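About Flivgate

Flivgate is a home cleaning company based in Magesa. We started in January with two cleaners and one phone line, and we now look after 300 homes in Magesa and Trirkley. Last year we made 3,693 visits.

We send the same cleaner each time. Most of our work is regular upkeep: kitchens, bathrooms, floors, and wiping down walls and doors.

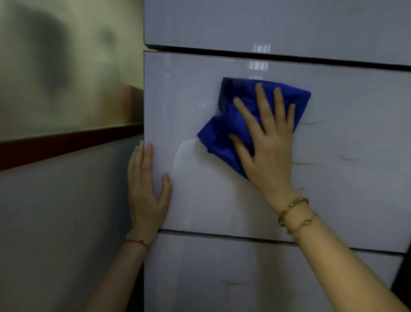 Pallavi Bhardwaj wrote to us that she had tried two other services and stayed with ours because the office picks up the phone. Calls are answered from 8 to 5.

Supplies are included in the price. If you would like us to use your own products, leave them on the counter with a note.

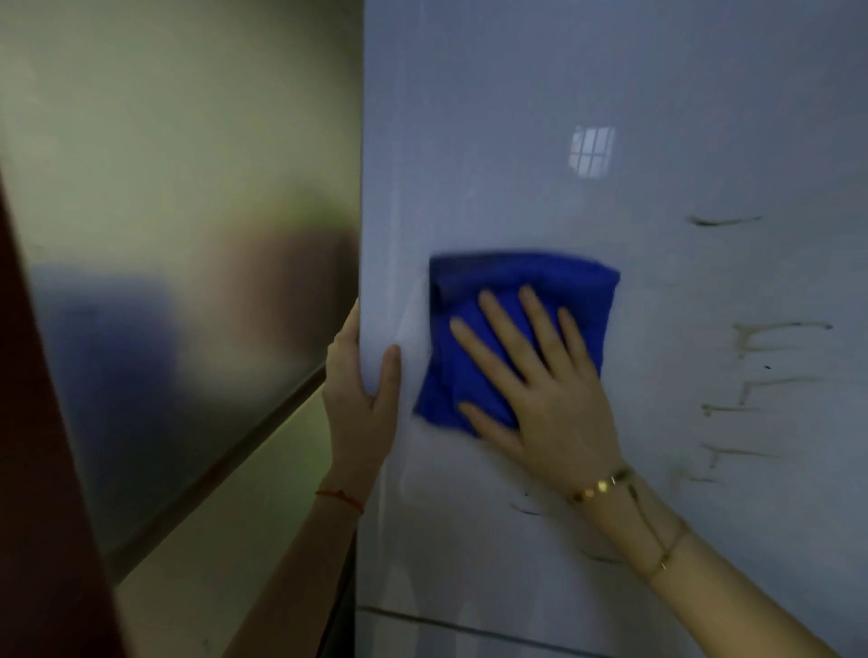 Do I have to sign a contract?
You can book one visit at a time, and regular customers can stop with a week's notice.

Every new cleaner gets 60 hours of paid training before working alone. Our training room is on Plurkance Street, upstairs from the office. 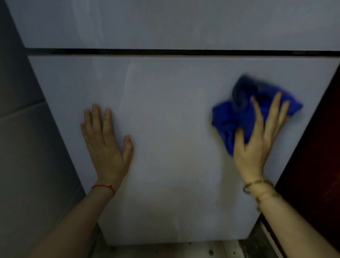 Areas We Serve

All of Magesa, and Trirkley as far as the river. For addresses past the bridge, call the office first. Keys are stored in a locked cabinet and signed out by the day.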